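Held object jitters in simulation after grasp

Posted by Rateck, Monday, November 30, 2020

My arm grips a small block fine in the kitchen sim, but then the block shakes in the fingers and sometimes drops before it gets to the bucket. Physics runs at 60 Hz. Gripper is position controlled, closing to zero.

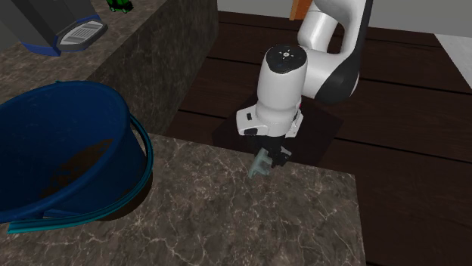
Friction is already high. Do I need a smaller time step?

Zamudio

Yes, try 600 Hz. Also stop commanding zero. Command a width slightly under the block's and cap the force, or the solver keeps fighting the contact.

Mivano

Same problem here in August. I just welded the block to the hand.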